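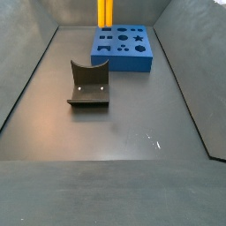

Shape sorting is the first task we set new members of the Brullcombe robotics club, on the grounds that toddlers manage it. Before moving anything, learn the blue block. The star is easy to spot. The arch in the front row will cause you grief later.

Posted 20th August

1. Load the Nestent starter program and set the speed to 30. It goes up to 2,000 - leave it there and you can explain yourself to the club.

2. Bring the gripper down over the block with nothing in it. Stop above the foam.

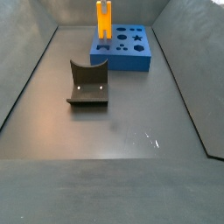
Fingers down, empty, just above the foam.

3. Try the same from the other side and save both positions. Check the height by eye, whatever the screen tells you.

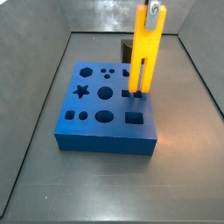

4. Pick up the yellow piece, upright, with the legs pointing down. Grip it near the top.

5. Lower it towards the rectangular opening and pause before you push. 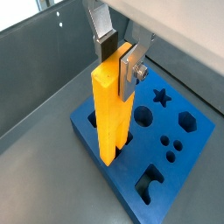 Pacheco

One leg is longer than the other, so watch that one. If it catches on the foam, go up and nudge across by 2. Pushing harder is popular, and wrong.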